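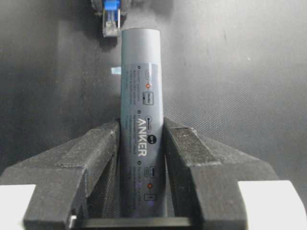 마지막 수정: 1월

스코무노(Skomuno) 접이식 책상 두 달 써 본 후기

작년 말부터 집에서 일하는 날이 늘어서 책상을 하나 들였어요. 원래는 식탁에서 버텼는데, 밥때마다 노트북 치우고 충전기 치우고 하는 게 너무 귀찮더라고요ㅋㅋ 그래서 고른 게 스코무노 접이식이고, 마지막까지 고민한 건 로티스(Lotis) 제품이었어요. 로티스는 다리가 예쁜데 접었을 때 두께가 꽤 나가서, 우리 집 장롱 옆 틈에는 도저히 안 들어가겠더라고요.

조립은 저녁 먹고 시작해서 대략 40분 걸렸어요. 설명서 그림이 좀 불친절해요. 왼쪽 다리랑 오른쪽 다리가 거의 똑같이 생겼는데 나사 구멍 위치가 살짝 달라서, 저는 반대로 끼웠다가 다시 풀었습니다. 육각 렌치는 들어 있긴 한데 짧아서 손바닥이 아파요. 집에 긴 거 있으면 꼭 그걸로 하세요!
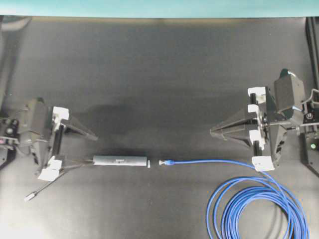
무광 진회색 상판

색은 진회색이랑 밝은 나무색 중에 고를 수 있었어요. 저는 모니터 볼 때 눈이 덜 부실 것 같아서 어두운 쪽으로 갔는데 그건 만족이에요. 다만 손자국이랑 먼지가 잘 보여요. 아침에 한 번 닦아 놓고 점심 먹고 오면 또 뭐가 앉아 있고... 깔끔한 성격이면 밝은 색이 마음 편할 거예요. 뜨거운 머그컵은 컵받침 쓰고 있어서 열에 얼마나 강한지는 잘 모르겠고요.

흔들림은, 타자 칠 때는 괜찮은데 팔꿈치 괴고 앞으로 기대면 좀 출렁해요. 남편은 키가 커서 그런지 더 심하게 느낀대요. 다리 밑에 고무 패드를 하나씩 덧대니까 훨씬 나아졌어요.
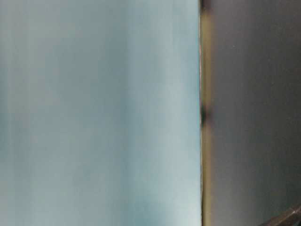 접었다 펴는 건 어떤지

제일 걱정했던 부분인데 생각보다 수월해요. 양쪽 레버를 동시에 당기면 다리가 안으로 접히고, 익숙해지니까 10초면 끝나요. 처음 일주일은 레버가 뻑뻑해서 발로 밀었네요(따라 하지 마세요). 접을 때 손가락 끼일 만한 데가 안쪽 경첩 쪽에 있으니까 아이 있는 집은 조심하시고요. 세워 두면 혼자 서 있긴 한데 저는 불안해서 벽에 기대 놔요.

전에 리뷰 블로그 하시는 Hacer Karaca 님이 사식스(Sasix) 책상 글에서 접이식은 무조건 높이부터 재 보라고 쓰셨는데, 그 말 듣길 진짜 잘했어요. 저는 의자가 낮은 편이라 표준 높이면 어깨가 올라가거든요.

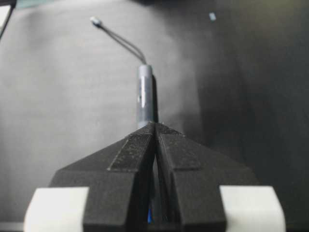
그래서 의자에 방석을 두 겹 깔았더니 얼추 맞아요. 높이 조절이 2단이라도 됐으면 별 다섯 개 줬을 텐데 그 점이 제일 아쉬워요. 키 170 넘는 분들은 그냥 쓰셔도 편할 것 같고요.

배송은 빨랐는데 상자 모서리가 눌려서 왔어요. 다행히 상판은 멀쩡했고 고객센터에 사진 보냈더니 다음 날 바로 답이 왔습니다. 전선 정리용 고리는 따로 안 들어 있어서 아르노(Arnaud) 집게형으로 하나 샀는데, 상판 두께에 딱 맞아요. 링크 물어보시는 분 계시면 댓글로 달아 둘게요~

제 점수는 별 넷이요.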